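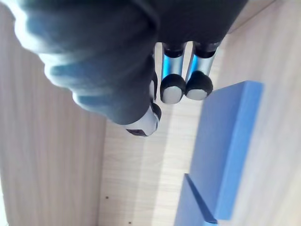

Strazds Recording Kit

Strazds records demonstrations on a robot with two arms and multi-finger hands, and turns them into episodes a learning system can train on. It is made by Kelter and works with the Drerkance training tools.

The kit covers handling work in ordinary furniture: cabinets, shelves, drawers. Wrist cameras see the fingertips and whatever is under them. A head camera sees both arms and the work area. All views are saved on one clock with the joint positions, so a finger closing on an edge can be matched to the same moment from above.
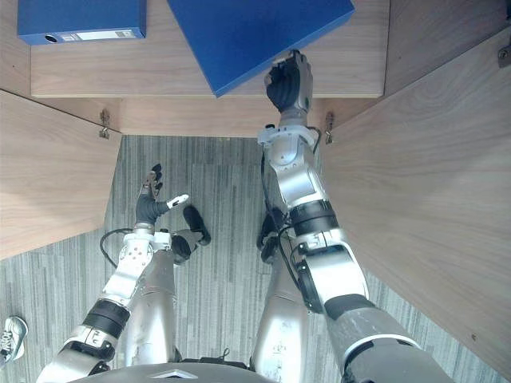
Office items make good starter tasks. Binders are stiff, heavy on one side and easy to set down at a bad angle – foam blocks are light and forgiving. We suggest recording both. Vary the start position between episodes, and keep failed attempts. They are tagged separately and can be left out later.

In the box
Wrist camera mounts, left and right
Head camera mount
Sync unit and cables
Fabric hand covers, dark gray
Fedix labeling software, one seat

Specifications
Longest episode: 90 seconds
Sync unit weight: 394 g
Preset task templates: 11
Starter set: 124 sample episodes

The robot and hands are not included. Covers are a wear item and can be ordered in pairs. Orders placed now ship in May.

Page updated Mar 6, 2026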